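The Councilor Who Went Home

I had been in Drurbridge for less than an hour when a woman at the bus station asked me which side I was on. I said I was a reporter. She said that wasn't an answer, and went back to her crossword.

It's been like this since the border post at Collet closed, 16 months ago now. Before that, people drove over to Besby for cheap gas and a haircut and didn't think of it as going abroad. Then a town councilor went across to visit his sister and was held for two nights by the police on the other side, and his own party dropped him before he was even released. He had signed something, they said. What he'd signed, he told me, was a receipt for his shoelaces and belt.

We talked for most of an afternoon in the back of the community hall, where he still helps out (they let him keep his key!). He made the coffee too strong and wouldn't hear of me adding water.

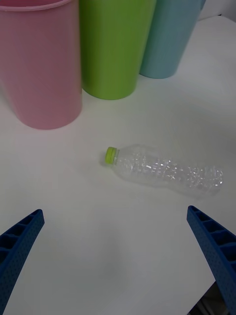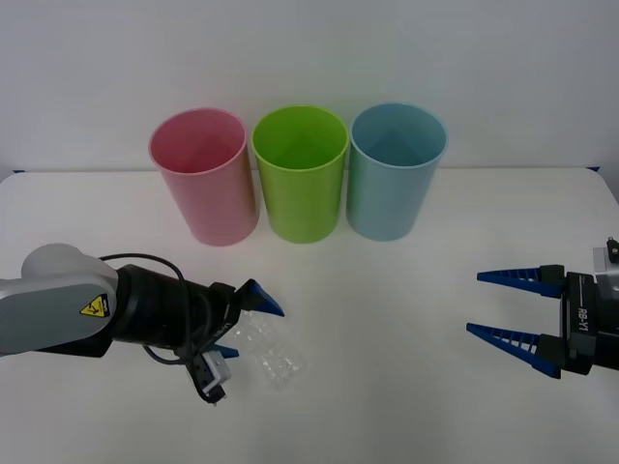 He isn't bitter, or he hides it well. What bothers him most is the petition. It had 940 names on it, in a town where you're lucky to get 100 people to a public meeting, and he went through every page looking for his neighbors. He found two. One of them still waves at him across the street, and he still waves back – he says he can't think what else to do with his arm.

I tried the party office, twice. I tried the Skaline, the little local paper that broke the story, and got a very polite young man who said they stood by every word and then asked if I was hiring. The border people sent me a form.

There's another vote on reopening Collet in December, and he's planning to sit in the public seats with everybody else. I asked if he'd speak. He said he'd see how long the line was.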